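Why do your ears pop?

By Usman Gilani
9 January 2026
12 comments | 60 shares

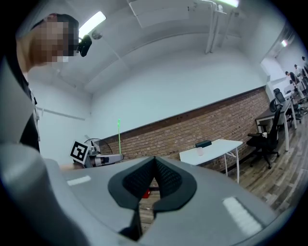
Everyone in a room shares the same air, and it pushes on every one of us.

Have you ever been up a really tall hill in a car, or zoomed up in a fast lift, and felt your ears go all stuffy? Then you swallow and – POP! – everything sounds clear again. It's a brilliant little trick your body does, and it all starts with air.

Air is heavy!

It doesn't feel like it, but air has weight. There is a huge pile of it above your head, stretching up and up for more than 100 kilometres before it fades away into space. All that air presses down on you, and on your dog, and on your school roof. We call this air pressure.

So why aren't we squashed flat? Your body is pushing back! There is air inside you as well, and the two pushes balance out so well that you never notice them.

What's behind your eardrum?

Deep in your ear is a thin bit of skin called the eardrum, stretched tight like the top of a real drum. Sounds make it wobble, and that's how hearing begins. Behind it is a tiny space full of air called the middle ear.

When you go up a mountain there is less air above you, so the air outside pushes less. But the air trapped in your middle ear is still pushing just as hard as it did at the bottom! Your eardrum bulges outwards a tiny bit. It can't wobble as easily, and your brother's singing sounds as if it's coming through a pillow (you might like that part).

The secret tube

Luckily there's a way out. A narrow tube runs from each middle ear down to the back of your nose and throat. It has a very grand name, the Eustachian tube (say it "you-STAY-shun"). Most of the time it stays shut. When you swallow, yawn or chew, little muscles pull it open for a moment and some air whooshes through. Pop!

Going down again is often harder on the ears. This time the outside air pushes more and your eardrum gets bent inwards. If you have a cold, the tube can be swollen and full of gunk, and then it really can hurt. Tell a grown-up if it does.

I felt my own ears go last September on the road up to Zelska, which climbs roughly 400 metres in no time at all. I had to yawn 5 times!

Try it yourself

Next time you're in a lift or on a hilly road, wait for the stuffy feeling. Then try a big yawn, a sip of water or a chewy sweet. Which one works fastest for you? Babies can't do this on purpose, so a drink of milk can help them on a plane.

More to explore
Why do we get hiccups?
What makes your tummy rumble?
How do whales dive so deep?
Why is it colder at the top of a mountain?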